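Pre-release inspection, sneaker restock
Clernadell stockroom, January 7, 2021
Checked by Vija Paju, comments by Marcelle Gilbert

1. Pair count against delivery note
Pass. The note says 86 pairs of the Arnau low-top and the shelves agree, a first for both of them.

2. Cleaning and care station
Pass. Sprays go back upright after use, nozzles closed. Suede protector stays away from the patent pairs. We learned that in August and I still have the shoes.

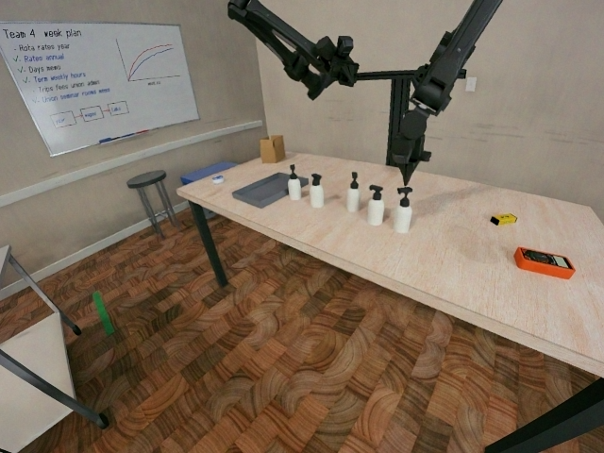 3. Sole bonding, sample of 11 pairs
Fail, one pair. Left toe lifts when flexed. Strazds calls this "character" - I call it a return. Pull the rest of that carton and flex every shoe.

4. Color match, left to right
Pass with comment. The Evora high-top is sold as "bone." Two pairs are closer to "tooth." Match them to each other and say no more.

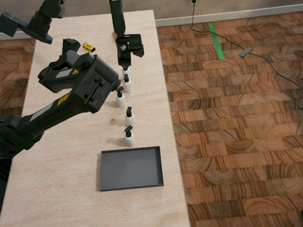

5. Trims and small parts
Spare laces, eyelets and lace tips must be sorted before the boxes are closed. Loose metal goes in a tray, and a dark gray one like the one on the marble-look table is fine, so long as it stays flat and gets emptied at the end of a shift. Vija found eyelets inside a size 8 insole. The customer would have found them faster.

6. Boxes and tissue
Pass, barely. Lids fit on the second try. Tissue is folded over the toe, as the brand asks, by people who clearly resent the brand.

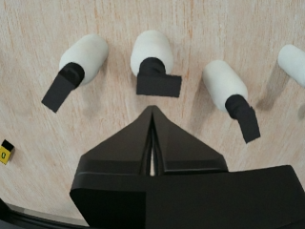
The stickers are another matter. Size labels go on the short end, straight, with the barcode showing. Reprint 5 and stick them on sober.

7. Ladder and aisle
Pass. Ladder locks. Aisle clear, apart from the mannequin.

Recheck item 3 before release.
M.G.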